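4. The build and the bin

4.1 Getting the fingers on the arm

I should say up front that most of the work in this section was done in the shared workshop at Sarkusitz, on evenings when the big table was free, so some of our choices come down to what was within reach. The arm is a KUKA that the workshop already had. Rahel Grabner had used it for a drawing project before us and still had her notes on the controller, which saved me a lot of reading. Everything past the wrist was up to us.

We went through several versions of the fingers. The first pair was stiff, and it did fine on a single block on a flat table, but it was hopeless as soon as two blocks touched. It would land on top of one, push, and the arm would stop with a force warning. So we moved to softer fingers, and that's the design we call Skotunon in the rest of the paper (Leopold Lanz named it and won't say where the word comes from). I ran the wires down by hand. It took me an entire evening and I would not call it pretty, but nothing came unplugged during the trials I report here.

The cables above the wrist were a bigger headache than the fingers. If they're too short, they pull when the last joint turns; if they're too long, they swing into the bin and drag blocks with them. We ended up giving the yellow one a generous loop out to the side and tying it to the thin black ones farther back along the arm. Figure 2 shows the setup with the fingers down in the bin. I'd ask anyone building this at home to start with the cables and do the fingers second – we did it the other way and had to redo both.

4.2 The bin

We wanted a container with real walls, since picking from an open tabletop skips the hard part. The gray bin sits on the wooden top and is clamped at its left side. Before we had clamps on it, one bad move against a wall would shift the whole thing and every position after that was off. Lanz lost most of an evening in May to exactly this, chasing what he thought was a calibration bug!

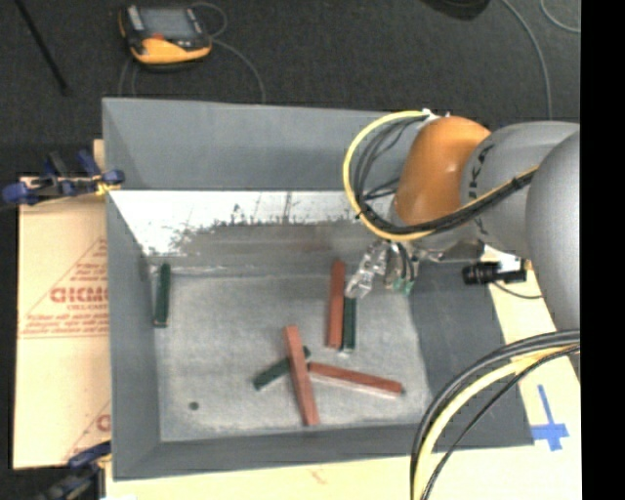 The blocks are narrow and come in red and green, and I picked that shape on purpose. A cube gives you the same grip from two directions, but a narrow block only really works if you come at it across the short side, so the planner has to get the angle right. When one block lies over another, the planner should take the top one first. When two lie side by side with hardly any gap, there's no room for a finger between them, and we let it nudge one block away before trying to grip. That nudge is a fixed move of 7 mm and I'm sure it could be smarter.

For each trial I dropped the blocks in by hand from just above the rim and left them as they fell. I didn't tidy the pile, even when it looked unfair. If a block came to rest flat against a wall I kept that one too, and those are marked separately in our logs. Wall cases are the ones I'd most like other people to try, as our fingers need a bit of space on both sides and a wall takes half of that away.

We ran 202 grasp attempts this way. Of those, 37 failed, and I went through every one with Grabner afterward to agree on a label. The largest group was a finger closing on two blocks at once and then losing both on the way up. Slips from a single block were less common than I had feared. We also had a few stops where the arm was fine and my script wasn't, and I've counted those as failures too, as it seemed fairer than quietly dropping them.

One more practical note on speed. We waited 500 ms after closing the fingers before lifting. Shorter waits looked fine on single blocks, but I never tested them properly on piles, so please don't read our setting as the best one. The planner settings for both finger versions are listed in Section 5, along with the changes we made to the Lapointe force filter.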